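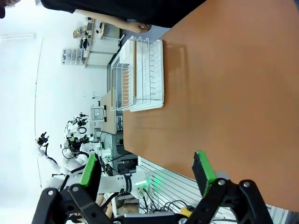
Trondgate, 2020-06-28

Zendell wrist camera kit — what it does and how we use it

I've had the Zendell kit bolted to our arm since December and I get asked about it a lot, so I've put everything on one page. It's a small camera for the wrist, a mount, a pair of green rubber finger pads and the Wukon recording software (that bit is mine, so send complaints my way!).

The method we built it for is simple enough. You record a task from the wrist, you train on those recordings, and the arm only ever gets to see what it saw in training: two green pads and whatever lies past them. Dish racks are my favourite test. Thin white wires on a white tray are horrible for depth sensing, and a wooden board standing in the slots gives you one flat thing to aim for among a lot of skinny ones.

We recorded 1224 runs on the rack task and kept 174 back for testing. Réka Sárközi then trained it twice, once with the wrist view alone and once with a fixed overhead camera added. I'd have put money on the second one. The wrist view alone did better whenever the rack had been shifted along the table, and the two were level when it hadn't. Kohei Tamura thinks the overhead model was learning where the table was — I think he's right, but we haven't tested that properly yet.

Don't tidy up before you record, by the way. Our backgrounds have people in black, loose cables, a workbench full of kit and a white humanoid, and the models trained on that coped far better when we moved to another room. The clean set (362 runs against a plain sheet) fell over straight away.

What you get: camera, mount, one pair of pads, two cables, Wukon on a stick. The pads wear, and spares are sold in pairs. The mount fits the Vlad gripper as it comes. For anything else, send Haruna Hirose a drawing of your flange and she'll tell you if it'll go on.

Next batch ships in December.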